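How I put up a coat and key rail that stays up

I've lived in our terrace in Zumthorpe long enough to have pulled three sets of hooks off the hallway wall, usually with a wet coat attached. The fourth lot went up in June and hasn't budged, so I thought I'd write down what I did differently (mostly, I slowed down!).

What you'll need

A drill, a spirit level, a pencil, a tape measure, plugs and screws to suit your wall, and a vacuum cleaner. I used Melov plugs, the stubby grey ones, but any decent ones will do.

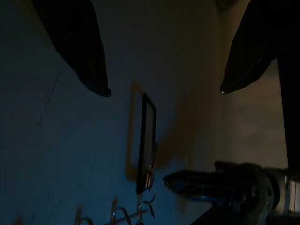 Step 1: Find out what your wall is made of

Knock on it. A dull thud means brick or block behind the plaster, and a hollow sound means plasterboard. Ours manages both within a couple of paces, thanks to whoever boxed in the old pipes. If it's plasterboard, try to get at least one screw into a stud and use proper hollow-wall fixings for the rest. Run a pipe and cable detector over the lot before you drill anything, and keep well clear of the area straight above or below a socket or switch.

Step 2: Pick your height

I went for 1225 mm from the floor, low enough for the children to hang up their own bags and high enough that a school coat doesn't drag in the shoes. For grown-ups only you could go a fair bit higher. Hold the rail up, hang your longest coat on it and see how it looks, ideally with someone else standing by the front door being fussy.
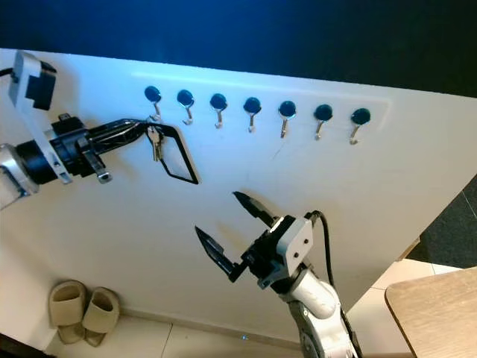 Spacing matters more than I expected. Winter coats are fat things, and if the hooks are close together you end up with one big lump of wool that slides off whenever anybody wants a scarf. Think about what is going to live there too, and not only coats — a row of seven with a key ring on the very first hook is a layout I like a lot, as your hand goes to the end without looking. Ours came from Kaczorowski, and I leave every other hook free until November.

Step 3: Mark up

Draw a faint level line in pencil. The screw holes on my rail were 346 mm apart, and I measured that from the back of the rail itself, having been caught out by a paper template once before. Mark the first hole, drill it, put the screw in loosely, then level the rail and mark the next one through it.

Keep the small bits in a bowl while you're doing this. I used to tip screws straight out on the nearest table and then spend ten minutes hunting for the last plug.

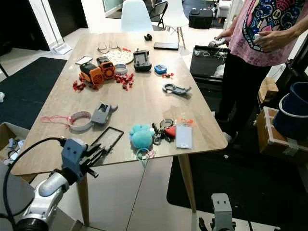

Step 4: Drill and plug

Wrap a bit of tape around the drill bit so you know when to stop — 44 mm was right for my plugs. Start slowly with the hammer action off until you're through the plaster, then switch it on for the brick. Suck the dust out of each hole before the plug goes in. I skipped this for years and I'm sure it's why mine used to work loose. 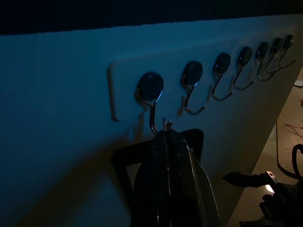 Step 5: Fix the rail

Put all the screws in most of the way, check the level one last time, then tighten them by hand, a little on each in turn. If a plug spins, stop. Take it out, fill the hole with Irngate repair filler, let it go properly hard and drill again. Leave the coats off overnight if you've had to fill anything, then load it up gradually and give the screws another quarter turn after a week or so.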